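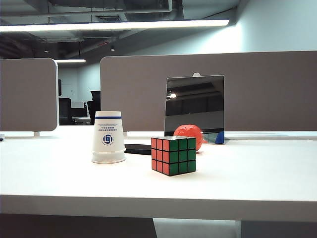
Rubik's cube and paper cup on the desk

Date: 7/2/24
To: Palacios users list
Subject: Re: inflow series and the user meeting in September

Hi all,

Thanks for the quick answers to my question about the inflow series. I'll reply to the one below as it covers most of it.

> We had the same trouble with Palacios after the last update. The
> long run stops at week 22 if one of the inflow files has a gap in it,
> and the log only says "series too short". Have you checked the file
> for Soltska? Ours had 2 missing values in the spring flood.
>
> Also, is anyone from your side going to the user meeting? We are
> thinking of offering a talk on start-up costs.

Yes, you were right, it was the Soltska file! I'd been staring at the reservoir curves for most of a morning and never thought to look there. I filled the gap from the neighbouring catchment and the whole thing ran through to the end, all 2,565 price and inflow combinations. It took around 10 hours on our old server, so I left it going overnight and went home.
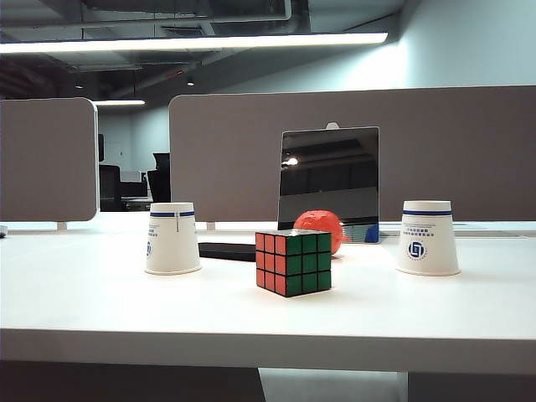

The water values look sensible now for the upper reservoir, but I'm still not happy with the lower one. Rirent empties it far too early in the winter and then buys everything back at a silly price in the spring. Has anyone else seen this with a small reservoir below a big one? I've tried a tighter end condition and it helps a bit – not enough to show to the traders, though. I can send the input files off list if somebody fancies a look (they're not secret, just very untidy).

About the meeting in September: yes please to the talk on start-up costs. We'd come for that alone. I'd also like a session on moving old cases over from Brorkent, as we have a whole folder of them and the import script falls over on anything with a pumped plant in it. If there's room on the programme I could show what we've got working so far, bugs and all.

Does anybody know yet if we're allowed to bring our own cases to the workshop part? Last time it was only the test system, and I'd much prefer to sit down with the real one and a developer next to me.

Cheers, and thanks again for the tip about the gap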